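Quick one before bed. The Mekska temperature logger is alive again - battery holder resoldered, new pull-up on the data line, all fine. Was reading 8 degrees too high in the kitchen, which was my fault, wrong constant in the code.

Now sleeps between readings. Wakes every 2 minutes, writes to the EEPROM, back to sleep. Room for up to 3000 readings before it wraps. Plenty.

Regulator is from Condori, cheap, gets a bit warm. Might swap it. Display still flickers on startup and I dont know why. Tried a bigger capacitor, no differnce.

Left to do:

Shorter leads on the sensor

Drill the Lamance box for the cable

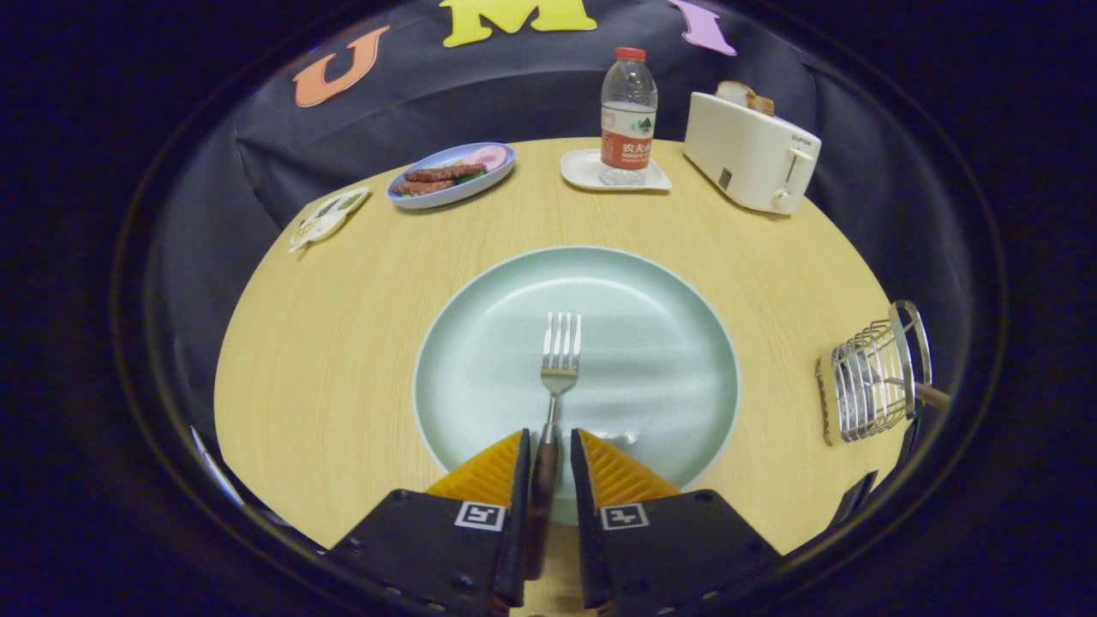 Tidy the code and put it up somewhere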